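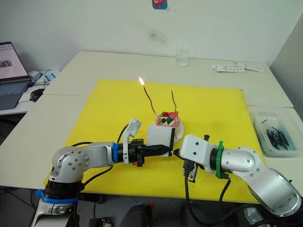
May, late in the evening

I promised myself to write in this notebook in English until the summer, also on the days when I am tired, and today I am tired. It was a cake day. I have eaten too much sugar and my fingers smell of smoke.

The cake came from Grenano, the small bakery behind the station in Tromden. I ordered it by phone, which I do not like to do, because on the phone I always say "strawberry" in a way that people ask me to repeat. The lady asked me only once this time. It cost 198, and the box was tied with a ribbon that I have kept. I carried it on the bus on my knees and held the lid with my thumb the whole way from Tromden. At the bridge the driver braked so hard that I was sure the fruit had moved. It had not, or very little. When I opened the box I found some berries down on the plate side, and I decided they were meant to be there.

It is a small one, pink and white around the sides, with the fruit piled on top: strawberry, blueberry, something green. I had asked for "not too much cream" and I think they understood it as "some more cream". For me this is fine.

I put the yellow mat on the big table first. I bought it at the Malabanan store last winter, in the corner with the reduced things, and it has already got its stains. Yesterday I rubbed at them with baking soda and then with lemon. The small specks do not go away. A white tablecloth would be more elegant, but wax on a white tablecloth is a sorrow for weeks, and on the mat I can take it off with an old card. Also I like how the white plate looks on the yellow.

The matches were a different matter. I could not find the good ones, so I used the thin black sticks with the white tip, whatever they are. They are pretty, but they are more pretty than useful. I laid one ready in front of the plate.
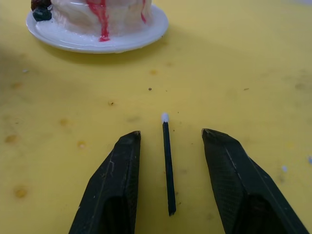
The candles

We had decided on the thin wavy ones, dark, from the package that Mother sent from Trorkemari. I do not know where she finds these things. She wrote on the paper inside: "Do not put many, the cake is small." So, two.

A wavy candle is not easy to put straight. Is it straight when the bottom is straight, or when the top is straight? I pushed the left one in and it leaned, and I corrected it and it leaned the other way, and after this there was a hole in the cream and I hid the hole with a leaf. The right one stood well at once. I have learned the word "crooked" today, and I think it is a very good word, it sounds like what it means.

For a moment only the left one was burning. I looked at it longer than was necessary. The flame was so bright on the dark candle, and I was worried for the strawberries.

I had also set out the other things, the clear tray with the little tools on the right side, and a glass at the back against the wall. The glass is so clear that I forget it every time -- last year I broke the sister of it in exactly this way, with my elbow, reaching for a napkin. I should move it. I wrote this in the notebook last year too, I just looked. 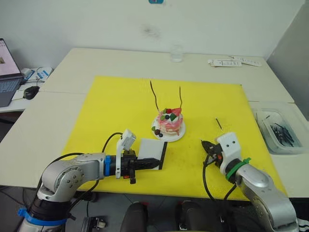
Brittany Fortin told me that in her family the candles must be lit from the back to the front, so that the sleeve never goes over a flame. I had never heard of such a rule, but it is a reasonable one. With two candles side by side there is no back and no front, and we discussed this for some time while the cake waited. She is also of the opinion that 198 is too much for a cake of this size. Her aunt once paid 600 for one with three floors, and it was dry.

After the cake

I must write down the recipe for the cream before I forget, as I would like to try it myself next time. The lady at Grenano said 500 grams of mascarpone for a large one, so for a small one it must be half, and powdered sugar "until it is good". I asked how much is good. She laughed.

The word list for today: crooked, crumb, to drip, wick. I had written "week" for "wick" on the shopping list. Now I have 2,000 words in the back of this notebook if my numbering is correct, and I am afraid it is not, I skipped a page in March.

Then the mat. I like it when a mat is wiped and there is again almost only yellow around you, a bit cloudy toward the sides where the light does not come so well.
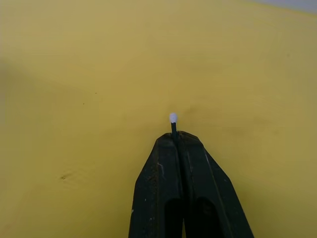 Lemon is wrong for it, according to Brittany, and baking soda even more, it makes the surface rough and then the dirt stays in. Warm water and a drop of dish soap, she says, and a soft cloth, and patience. I will try it tomorrow morning on a corner.

The ribbon is in the drawer with the other ribbons. The rest of the candles I put back in Mother's paper. I have to call her and say that they burned well, and ask her about the green fruit, she will know the name. Bus at 7:40, so now I sleep.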